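The new room at Gronton – a few pictures

We've been in since November and I keep promising people I'll put something up, so I've finally sat down with a cup of tea to do it. For anyone who only knew us at Skomton, the old place was 800 square feet and had 2 sockets that worked (3 if you held the plug in). Gronton is 995, so not a palace, but it feels like one after all that shuffling round each other!

What sold me on it was the windows. I came to see it at four in the afternoon, fully expecting to say no, and then stood there like a lemon looking at the light.

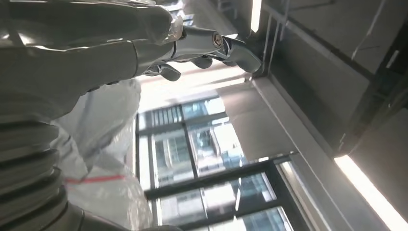
I did ask Bemumden for a price on blinds and nearly fell off my chair, so we're going without until spring at least. The dark grey on the window frames has grown on me too – I'd wanted white, but I've stopped noticing.

Still on the list: the heating timer, which has a mind of its own, and the shelves from Kanaujia, which came with almost all of their brackets. More pictures once those are up and I've found the kettle box with all the good mugs in it. Do come and see us if you're passing, the buzzer is the bottom one.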